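right, thread time. I've moved my whole working life onto the kitchen side of the flat and I have Thoughts (sorry to anyone who followed me for the bread)

first: Praslow to Drernilitz on the early train used to be my commute. 9 stops, never a seat, and a man who ate boiled eggs out of his coat pocket. I gave it up in May and I do miss the reading time. I don't miss the eggs!

the trouble with working at home is that lunch just sort of spreads. I'd be eating toast at eleven, again at one, then crackers over the keyboard till four. so now I shut everything down at half twelve and go outside, even in drizzle, even if it's only to the post box and back

I did look at proper office desks. Stemel do a nice one but it's silly money, and my chair was already a birthday present from everyone at once. a table and a cloth will do me fine (the cloth hides a burn I'm not ready to discuss)

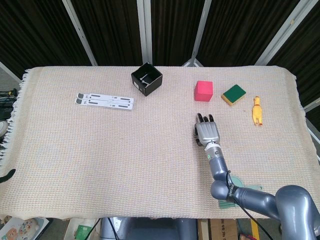
**filed under: home, moaning about**

phone calls. the walls here are thin and my neighbour is learning the accordion, the same six bars every Friday afternoon. I've started booking my calls for the morning and humming along for the rest. it's quite a good tune once you stop fighting it

also I walked 3,647 steps yesterday and felt smug, then found out my mum did double that going round the garden centre

Kyrylo Ivanyshyn (old desk neighbour, hello if you're reading) asked if I get lonely. a bit, yes. mostly around the time someone would've put the kettle on. we ring each other at 4 now and both make tea and complain about the Kovalchuk account, same as ever

anyway if you've got a trick for actually stopping work in the evening, reply with it please. mine is putting a tea towel over the laptop like it's a parrot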